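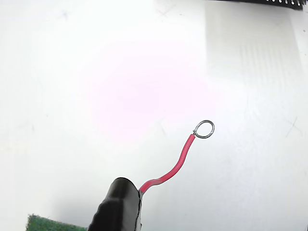 The sensing lead of the Tendlow board is supplied without a connector, and the user must prepare the end of it before the board goes into its case. The work needs patience more than strength. You make a small ring at the end, with the bare conductor wrapped around itself just after the red insulation stops, as on the lead shown. The ring must be closed. If you can see a gap in it, please open the twist and make it again.

## 4. Preparing and fitting the red lead

Revision 9/19/22. Valid for boards in the Trellurent kit no. 586. Owners of the earlier Zuletti kit should follow the same steps, but the lead in that kit is black.

### 4.1 Before you start

You will need:

- the board, without its case
- the red lead from bag 2
- wire stripper and small round-nose pliers
- soldering iron with a fine tip, and solder
- two kitchen sponges, dry, one large and one smaller
- multimeter

Work on a light-colored table if you have one. A red wire is easy to find on it, and also the small cuttings which you will want to collect at the end.

> **Caution:** Disconnect the battery and the USB cable before any step in this section. Wait one minute before you touch the pins.

### 4.2 Making the ring

1. Cut the lead to 161 mm. Measure it when it lies relaxed on the table, do not pull it straight by force.
2. Remove 20 mm of insulation from one end. Look at the conductor. If it has a cut or a deep mark from the stripper, shorten the lead and begin again.
3. Hold the bare end with the tip of the pliers and turn it slowly until it makes a loop.
4. Bring the free end back to the insulation and wrap it around the conductor two or three times. Keep the turns close together.
5. Press the end of the wrap flat. It should not catch on a piece of cloth when you draw the lead across it.
6. Leave the ring bright. Do not put solder on it at this stage.

**Note:** The ring may become slightly oval when you wrap the wire. A slightly oval ring is acceptable. A ring which is crushed flat is not.

### 4.3 Arranging the work place

Put the large sponge on the table with the scrubbing side up, behind the place where the board will be. Put the smaller one on top of it, toward the back, with its scrubbing side down. The two rough sides hold each other quite well, and the upper sponge does not slide when you lean something against it.
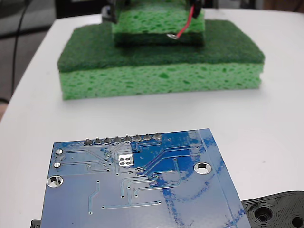

Leave a free space for the board in front, wide enough that you can turn it without lifting it. The lead can wait at the sponges until step 3 of the next part. Long cables, for example the cable of a lamp, should go down at the back or at the side of the table, so that your sleeve does not pull them.

> **Caution:** Do not use the sponges for a hot soldering iron. They are only for supporting the lead. The iron goes in its own stand.

If your table has a very smooth top and the board moves when you touch it, fix the two short sides with paper tape. Remove the tape slowly afterwards.

### 4.4 Fitting the ring to the board

1. Turn the board over, so that you see the back side with the ends of the header pins. The row of pins should be at the far side from you.
2. Clean the connection area with a little alcohol on a cotton stick, and let it dry.
3. Bring the ring down to the board from above. Let the lead keep its natural curve.
4. Check that the ring does not touch any of the header pins. There should be a visible space all around.
5. Heat the ring and the board together for two seconds, then add solder. Take away the solder first and the iron second.
6. Keep the lead still while you count to ten.
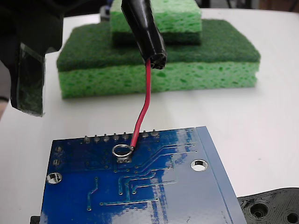 *Fig. 4-3. Red wire and ring at the back side of the board, below the row of eight header pins.*

**Note:** Blue boards reflect the light of the ceiling very strongly, and a white reflection can look like a solder bridge. Turn the board a little under the lamp. A reflection will move, a bridge will stay in its place.

### 4.5 Checking the lead

Set the multimeter to resistance. Put one probe on the free end of the lead and the other on the point marked GND. A correct connection gives roughly 1,000 ohms.

| Reading | What to do |
|---|---|
| Near the correct value | Continue with section 5 |
| Below 905 ohms | Look for solder between the ring and its neighbors |
| No reading | Heat the joint again and add a little solder |

If the reading changes when you move the lead gently, the joint is weak. Repeat steps 5 and 6 of part 4.4.

Spare leads can be ordered from the Assunção parts counter. Please give the kit number with your order.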